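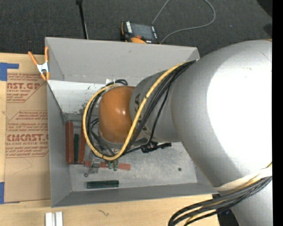
According to one packer at the Brundness site, the arm took over the lifting but left the staff with more screens to watch, and the training came late. Comments like this one were collected for the Brinik workplace record.

Brinik Workplace Record: Data Card

Contents
Written remarks from staff at two sites, Cekville and Brundness, on work shared with robot arms. Remarks cover job duties, breaks, training and pay grade.

Collection
Staff wrote on paper forms over 9 weeks. Holzer typed the forms and removed names.

Known limits
Night shift is thinly covered. Remarks from Cekville were gathered before the new duty list took effect in March.

Use
Not to be used to rate individual employees.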